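Frosted dish gone cloudy, is it plastic or glass? And what's the mark in my blue bin?

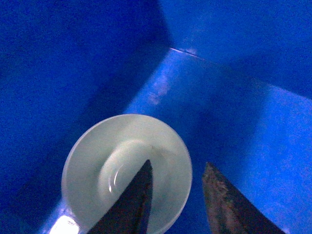 Gisholm Community Help > Kitchen & Household Sorting Club

Posted 2022-06-07 by jukel_side_street

Hi all, first time posting in this part of the site so be gentle. I'm slowly working my way through my aunt's kitchen stuff, and I'm sorting it into big blue plastic bins (keep, give away, no idea). The round pale dish is firmly in "no idea". It's milky white, a bit see-through, and in some light it has a faint greenish-grey colour to it. I honestly can't decide whether it's frosted glass or just old plastic, and I'd like to know before I put it anywhere near an oven!

There's no maker's name that I can find, and I've looked with my glasses on and with my glasses off. My aunt had a lot of Pemow things, but the ones I know for sure are Pemow are all stamped, so I don't think that helps much.

Second thing, and this is probably a silly one. There's a whitish cloudy smudge on the floor of the bin, up near the corner. I only really noticed it once the dish was in there. Is that a scuff, or some sort of residue, or am I just looking at the light bouncing off the plastic? The bin is one of the Kadlec ones from the hardware store and it's had all sorts in it since October. If it's residue I'd like to wash it out before the rest of the kitchen goes in.

Thanks in advance, and sorry for the ramble.

kettle_and_crumb
Member, 1610 posts

Oh I love these, my mum had a whole cupboard of mystery dishes! You won't get a proper answer from a photo because frosted glass and frosted plastic look so alike, so you'll have to do it by hand. Pick it up and tap it very gently with a fingernail. Glass gives you a bit of a ring and plastic goes more of a dull tock. Then hold it against your cheek for a second. Glass feels cold and stays cold for a while, and plastic warms up almost straight away. Weight helps too, if you've got a glass bowl the same size to compare with.

The greenish-grey colour made me think glass at first, but I've got a plastic tub at home that's gone exactly that way from age, so don't go by the colour.

If you're still not sure after all that, treat it as plastic. No oven, no stovetop, no microwave. Use it for buttons or keys or put a plant pot on it. And even if it does turn out to be glass, plenty of glass dishes were only ever meant for serving, so I wouldn't bake in one without a marking that says you can.

For cloudiness, soak it for an hour in warm water with a good splash of white vinegar, then wash and dry it properly. If it's hard water film it should come up a lot clearer. If it looks the same afterwards then it's either made frosted or it's worn, and there's not much you can do about worn.

northshore_tidy
Member, 70 posts

I'll leave the dish to the person above and just do the bin, because I own 7 of these (yes, really, the garage is a whole other story).

I can't tell from the photo either. The blue plastic does throw a lot of light around, especially along the floor, so it could easily be a reflection. Move the bin to another part of the room and look again. If the mark moves or goes away, it was the light. If it stays put, run a damp finger over it. Residue will usually smear or come off on your finger, and a scuff will feel a bit rough and won't budge.

For residue I use dish soap and a soft cloth, then a paste of baking soda and water if the soap doesn't do it. Don't go at it with a scouring pad, I did that to one of mine and now it has a big dull patch that looks far worse than the original mark did. A scuff won't hurt anything, so I'd leave it.

Also, put an old towel down before the rest of the dishes go in. Those bins are slippery and things slide into the corners when you carry them.

pemowfan
Member

pretty sure its plastic, i had one like it. chuck it in the give away bin

jukel_side_street

Thanks everyone! I'll try the fingernail and the cheek tonight, and the vinegar soak on the weekend. Good tip on the towel too, I've got a stack of them in the "keep" pile that nobody in this house has any intention of using.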